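Luldale Center for Applied Automation

1/ We are often asked whether machines can take over ordinary chores in the home or the stockroom. Over the coming posts we will share our current view, based on the sorting work carried out at our Dredwood site in August.

2/ The chore is a modest one: pick up wrapped snacks from a mat and place them in clear bins. A shop clerk does it without thinking. A parent does it after every grocery trip. It makes a fair test of where the field stands. 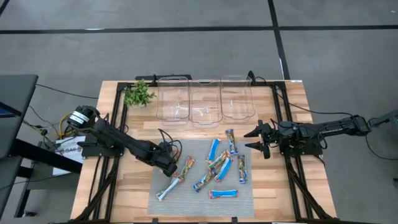

3/ Shiny wrappers remain difficult. They reflect light, they slide, and they change shape when squeezed. A method that handles a firm cardboard box well may fail on a soft packet of the same size.

4/ Our Ocampo trial plan calls for 500 picks, divided into sets of 20. A pick is recorded as complete only when the item has been released in a bin and no other item has been disturbed. Items dropped and recovered are recorded separately.

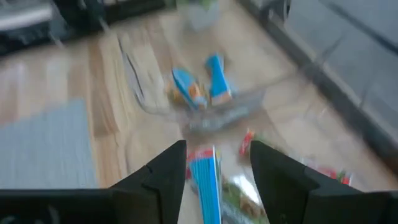
Striped package held between the gripper fingers, with the clear tray ahead.

5/ Speed should be reported along with accuracy. In the first sets, a single item took almost 11 seconds. Staff doing the same chore by hand needed far less time. We do not regard the present pace as suitable for a working store.

6/ Supervision is a further cost. Staff remained near the table throughout the first sets and stepped in when an item became stuck. Any claim that a chore has been automated should state how often a person was needed.

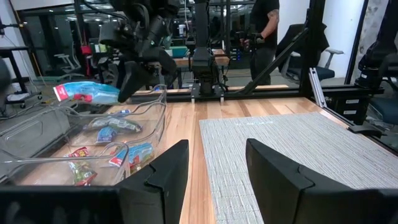
Snack bags in the clear bins, with a light blue one still in the air.

7/ Our position is that machines can do parts of some chores under steady conditions. Mixed items, crowded bins and changing light still call for human help. We advise stores against planning staff changes on the basis of short demonstrations.

8/ The Raten report will list results by package type, including failed picks. Schools and small retailers wishing to receive a copy may write to our public information office between 9 and 11 a.m. or use the contact form on our page.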